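Harriet Abernathy und Geert Baert zeigen sich erstmals als Paar

30. Oktober 2025
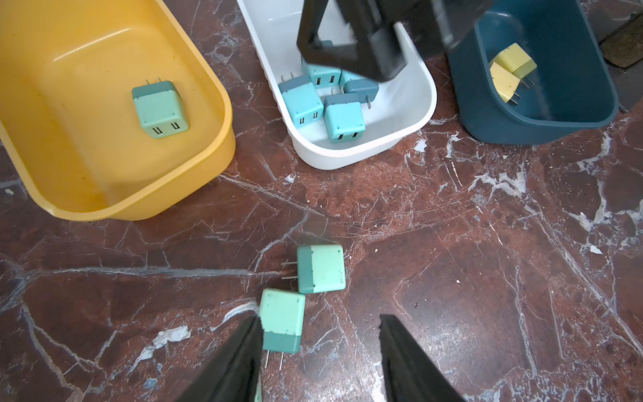

Seit dem Sommer wurde spekuliert, nun ist es offiziell: Die Schauspielerin Harriet Abernathy und der Regisseur Geert Baert sind ein Paar. Bei der Premiere ihres neuen Films »Gronside« liefen die beiden Hand in Hand über den roten Teppich und ließen sich gemeinsam fotografieren.

Kennengelernt haben sie sich bei den Dreharbeiten zur Serie »Dunero«, in der Abernathy eine Anwältin spielt. Baert führte bei drei Folgen Regie. Fans hatten die beiden danach mehrfach zusammen in einem Restaurant gesehen, eine Stellungnahme gab es bisher nicht.

»Wir sind glücklich, mehr möchten wir dazu nicht sagen«, erklärte Abernathy am Rande der Veranstaltung. Baert sprach lieber über den Film, an dem er 30 Wochen lang gearbeitet hat. Zur Premiere kamen 622 Gäste.

»Gronside« startet im November in den Kinos. Ob das Paar danach wieder zusammen dreht, ist offen. Die Produktionsfirma Mevance wollte sich zu einer möglichen Fortsetzung von »Dunero« nicht äußern.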